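Equipment Planning Report, Sorting Cell, Second Half of Grant Year
Submitted to the Sellov program office, May 2022. Prepared by Ghazala Gondal, Fomavora.
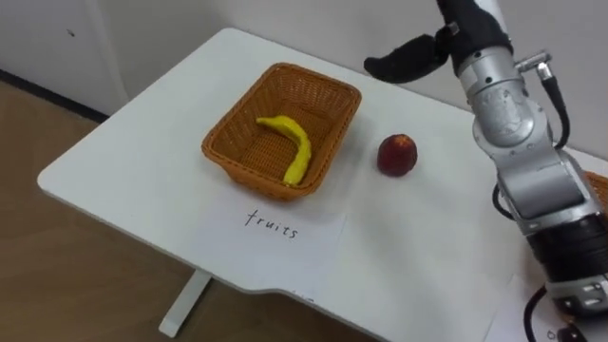
Figure 1. Sorting task on the white bench: basket at the "fruits" label, banana placed, round red fruit on the tabletop.

1. Purpose

This report covers equipment spending to date under the sorting cell line and sets out what we propose to buy with the remainder. It replaces the plan filed in February, which assumed a second arm. We no longer recommend that purchase, for the reasons in section 3.

2. Work under way

The cell runs one arm with a two-finger gripper at a fixed bench. The task is to place items from the tabletop into the basket that matches a handwritten paper label. Labels are changed by hand between sessions. We kept the labels handwritten on purpose, so that the reading step is tested on ordinary pen strokes as well as print.

Fruit is bought locally and charged to consumables. Soft items bruise with repeated handling and are swapped out when the skin splits. Bananas have the shortest working life of anything on the list. Molded substitutes were tried for two weeks and dropped, as the surface friction was too far from the real item to be useful for grip tuning.

The log holds 541 completed placement attempts for the reporting period. Attempts interrupted by an operator stop are logged separately and are not in that figure. A breakdown by item type will go in the annual report, once the labeling of older sessions has been checked.

3. Arm and gripper

The February plan put a second arm ahead of all other items. Review of the session logs showed that arm time is not the limit. Most idle time falls between sessions, when the bench is reset and the gripper pads are inspected. A second arm would need its own bench, its own guarding and a second trained operator on shift, none of which is in the current budget.

We propose instead:

Spare gripper fingers and pads, two sets, from Flukex. Quoted at $2,754 including shipping. Pad wear is the most common cause of an unplanned stop, and we currently hold no spares.

Cable management for the arm and base, from Sandhu. Quoted at $3,460 for guides, clamps and one day of fitting. External cables now have to be checked by hand before each session. The quote is valid for 60 days.

Both items can be installed without moving the bench or repeating the base calibration.

4. Items deferred

Powered height adjustment for the bench. Useful, but any change in table height means recalibrating.

Replacement baskets in a rigid plastic. The woven baskets are cheap and easy to find, and flex in the weave has not caused a logged fault. We will keep them through the end of the grant year.

Second arm. To be reconsidered when the bench reset time has been measured again with spares in stock.

5. Risks

Lead time on the Flukex parts is six weeks. If approval comes after the end of the quarter, the fingers will arrive during the planned operator leave and fitting will slip by a month. The Sandhu work has no such dependency.

6. Approval requested

Release of $6,214 from the line reserved for the second arm, to cover both quotes in section 3. The rest of that line would stay unspent pending the next report. Quotes and the session log summary are attached as Annexes A and B.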